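Ticket: Conference site schedule shows talks in the wrong time zone
Status: Solved

Hello all, and thank you for being so patient with me on this one! Since July, people signing up for the Torovex web meetup have been seeing talk times shifted by four hours, but only in the browser, never in the confirmation email.

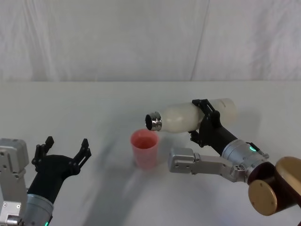

Posted by Kerstin Schmieder, Flotudlow web support

I started with the schedule script, as I always do (old habits), and went through all 1,053 lines of it over a pot of tea. It was fine. Then Torben Seidel kindly tried it in a private window and got the right times, which was the first real clue we had.
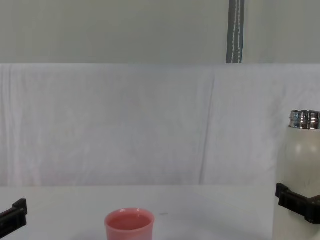
So off I went to the service worker, and there it was, happily serving a cached copy of the old time zone file from version 10. I changed the cache name, bumped us to version 13, and asked everyone to reload twice. Carola reports that her phone is showing the opening talk at 9:30 a.m., as it should.

Filed under: Browser Issues, Caching, Events

Comments

Birgit Fröhlich: Reloading twice did it for me, thank you Kerstin!

Torben Seidel: Could we add the version number to the footer?

Friederike Brinkmann: Still wrong on my old tablet. Clearing site data fixed it.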